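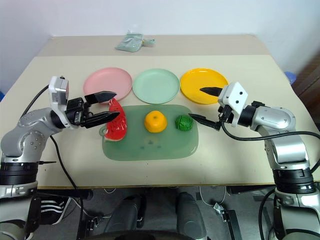 Can I start the Zendmont Keepsake Journal partway through a pregnancy?

Start it whenever you like. None of the pages are dated, and the first section has room for catching up on the early weeks in a paragraph or a page, whichever suits you.

Home | Journals | Calendars | Gift Wrap | Shipping | Contact

Print this page
E-mail to a friend

Zendmont Keepsake Journal
From Pultel Paper Goods
Item 599

We've been making family journals for a good long while now, and the one people write to us about most is the Zendmont. It covers the months of waiting and then the whole of the first year, all in one book, so you don't end up with one half of the story on the shelf and the other half in a drawer somewhere (we've all got that drawer).

There are 160 pages in all. Of those, 128 are ruled for writing, with nice wide lines, and the rest are left plain for photos, cards, hospital bracelets, a sonogram print, or whatever else you find yourself wanting to hang on to. Two pockets inside the back cover will take anything you'd prefer not to glue down. The binding is sewn and the book opens flat, and if you've ever tried to write in a stiff little book with a sleeping baby on one arm, you'll know why we fussed over that for so long!

Now, about prompts. Some journals ask you a question on every single page, and plenty of folks love that. We went lighter. Each month opens with a few short ones – what you've been eating, what's keeping you up, what you argued about when you were picking names – and after that the lines are yours. Skip a month if you need to. You can write two sentences in February and six pages the month after, and the book will look just fine.

There's also a section near the end for looking back over the year, with space for choosing a word for the next one if that's something you do in your family. A good many of our customers fill this part out together at the kitchen table on New Year's Eve, with one person talking and the other writing, and we think that's a lovely way to do it.

The paper is our Skeno cream, heavy enough for most ballpoints and gel pens. Fountain pens are fine with a fine nib. Markers will show through, so please keep those to the plain pages, and let stamp ink dry well before you close the cover.

Cover: cloth over board, in Prydderch blue or oatmeal
Closure: elastic band, matching
Writing pages: 128
Total pages: 160
Pockets: 2
Ribbon marker: one

Names can be stamped on the front cover in plain or gold lettering. If you're waiting until the baby comes to settle on a name – or you've settled and aren't telling – order the journal now and mail it back to us for stamping later on. Just tuck your order slip inside the front cover and write the name out in capital letters, exactly as you want it to appear. Please take out your loose keepsakes first and keep them safe at home.

Stamped journals can't be returned, but plain ones can, as long as they haven't been written in. Gift wrap and a small card may be added at checkout.

Print this page
E-mail to a friend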